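Wearables User Group – Minutes
15 August 2024, Breden branch library, meeting room 5

Minutes of the February meeting were approved with no changes.

Sido fitness band. Firmware update is out. Members reported better sleep tracking but slower syncing with older phones. Two members still lose the connection after a restart. The group will collect phone models and send them to Sido support.

Carwood strap adapters. The group order came to 50 pieces. Members who have not paid should do so before pickup. Spare adapters go to the loan box.

Battery test. Xia watch ran 30 hours with the always-on display, short of what members had hoped for. The test will be repeated with the display off – same watch, same settings otherwise.

Web page. The forum archive now holds 1,497 posts. Old threads on discontinued models will stay up but be closed to replies.

Other business. A request to move the start time later was discussed and put off to the next meeting. Members with loan watches are to bring them back charged, with the cable.

Meeting adjourned. The next agenda will be posted on the web page, and items can be sent in until the day before. 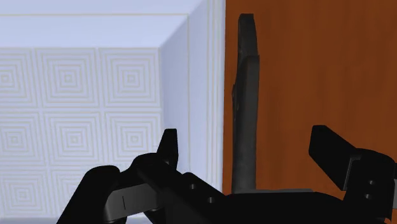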